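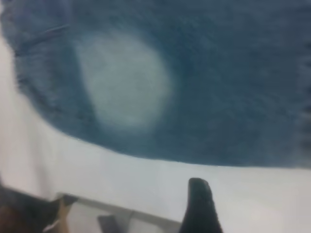

Raili Suominen wrote to ask whether the Nuledley cloth can go in with the rest of the blues, and whether the 70 cm size is coming back. Yes to both, and the larger size should be in stock in May.

## Nuledley utility cloth, slate blue

A heathered cloth with a fuzzy surface, sold by Mustonen for kitchens, workbenches and laundry rooms. It folds flat and can be used on either side.

- Size: 70 x 70 cm
- Sold in packs of 5
- Minimum trade order: 800 cloths
- Also available in gray

Wash before first use. Skip fabric softener, which makes the cloth less absorbent. Bleach will leave pale marks on the blue, so use the gray for bathroom cleaning. Dry on low or hang up.

Trade orders ship from the Drornberg warehouse on Tuesday. For orders over 3,000 cloths, contact Irja Saarinen for a delivery date.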